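Pinza manual Solness: mis impresiones tras la jornada de puertas abiertas de Stustley

Viernes 27 de abril. Llegué pronto, con la libreta y sin desayunar, y aun así la cola daba la vuelta al patio. Stustley abre su taller una vez al año y yo llevaba dos ediciones perdiéndomela, así que iba con unas ganas tremendas. Quería ver de cerca la Solness, la pinza de mano con la que graban tareas domésticas para luego enseñárselas a sus brazos. Había leído la ficha técnica tantas veces que me la sabía, pero una ficha no te dice cómo pesa una cosa en la muñeca al cabo de un rato.

La visita la llevaba Zerrin Kocabaş, que explica muy bien y con paciencia infinita (le hice yo solo la mitad de las preguntas del grupo, perdón a los demás). Nos repartió en mesas según lo que quisiéramos probar: cocina, tornillería o ropa. Me fui derecho a la ropa. Un vaso es un vaso, pero un calcetín cambia de forma cada vez que lo miras, y ahí es donde una pinza de dos dedos lo pasa mal.
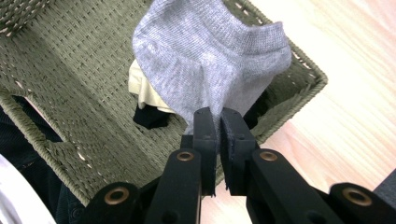

Agarre y tacto

Lo primero que sorprende es lo poco que cuesta coger tela fina. Los dedos son estrechos y cierran sobre un pliegue pequeño de punto sin que tengas que aplastar media prenda. El calcetín gris de la cesta se deja pellizcar por un doblez y queda colgando de ahí, con el puño acanalado por un lado y el resto abultado por el otro. Para quien haya peleado con pinzas de dedos anchos, esto es una alegría. ¡Una alegría de verdad!

El varillaje me encantó. Son brazos planos negros que se abren en abanico, con las articulaciones bien a la vista y unos ojales color latón que además quedan preciosos. El recorrido es suave de principio a fin y no noté holgura, y eso que la unidad de demostración pasa por muchas manos. Según Zerrin, la mía llevaba 2.683 grabaciones encima desde agosto y solo le habían cambiado las almohadillas. A mí me pareció nueva.

Lo que no me convenció tanto es el gatillo. Está pensado para un dedo índice más largo que el mío y a los diez minutos ya lo estaba apretando con el corazón. Pregunté si había otra talla. De momento no.

Precisión con la pinza abierta

Después de la ropa tocaba aproximación: bajar la pinza hacia un tablero claro de madera, pararse justo encima y volver a subir sin rozarlo. Suena aburridísimo y acabó siendo mi ejercicio favorito. Con la pinza de mano se aprende enseguida dónde acaban los dedos, cosa que con el modelo anterior, el Statton, me costó semanas. 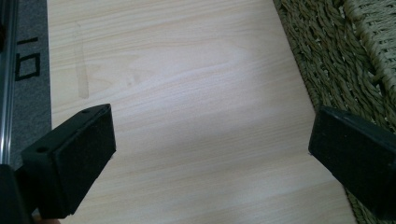

Hice 9 pasadas y toqué la madera en dos, las dos por prisas. Las almohadillas de espuma negra van en la cara interior de los dedos, que es donde hacen falta, y el bloque de cada dedo es macizo, sin florituras. Me gustan las herramientas así. Los agujeros de la parte de arriba me hicieron pensar en accesorios, y pregunté: se pueden montar puntas propias, y los planos están colgados en la web de Stustley para quien quiera imprimirse las suyas. Ya tengo dos ideas apuntadas.

Una pega para quien trabaje en casa: el negro mate es muy agradecido con los reflejos y muy poco con las pelusas. Si vas a manejar ropa, ten un cepillo a mano.

El programa

Las grabaciones pasan a Moges, el programa de revisión, y aquí es donde se me fue la mañana. Ves tu toma en una pantalla, con la curva de apertura de los dedos debajo, y puedes cortar el principio y el final arrastrando. Nos enseñaron un lote de 100 tomas de cesta hechas por distintos visitantes y era fascinante ver lo diferente que agarra cada uno. Hay quien entra desde arriba como una grúa de feria y hay quien se acerca de lado, casi pidiendo permiso. Yo soy de los primeros, por lo visto.

Moges todavía tiene menús sin traducir y la exportación tarda. Lo demás va fino. Me habría gustado poder llevarme mis tomas en un lápiz de memoria, pero no estaba previsto.

Precio

La Solness sale por 1.188 euros con la maleta y un juego de almohadillas de recambio. No es barata. Para un aficionado suelto es mucho dinero, y para un club que la comparta me parece muy razonable, sobre todo si ya se tiene un brazo al que darle los datos. Nosotros lo hablaremos en la próxima reunión y ya adelanto que voto que sí.

Vuelvo a lo de la cesta porque es lo que más me gustó del día. Es de cordón verde trenzado, de esas blandas de guardar cosas en el baño, con el asa recortada en la pared, y colocada contra el borde del tablero obliga a pensar por dónde entras. Una caja lisa no te da ni la mitad de juego.

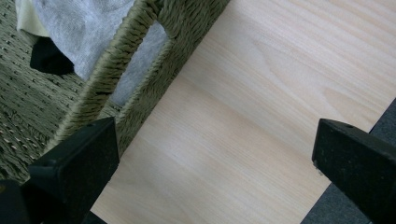

Club de Robótica Casera, sección de manipulación

Si alguien del club quiere ir el año que viene, consejos rápidos. Apuntaos a la primera tanda, que hay menos gente por mesa. Llevad manga corta o remangaos bien, porque el puño de la chaqueta se me enganchó dos veces en el varillaje. Y pedid la mesa de ropa aunque os tiren más los tornillos, que allí hay menos cola y se aprende muchísimo.

Me quedé sin probar el brazo que reproduce las tomas. Lo vi de lejos, doblando un paño despacio, y cuando me tocaba el turno ya estaban recogiendo. Tengo el correo de Zerrin y le he escrito para preguntar si hacen visitas fuera de la jornada. Si contesta, lo pongo en el foro.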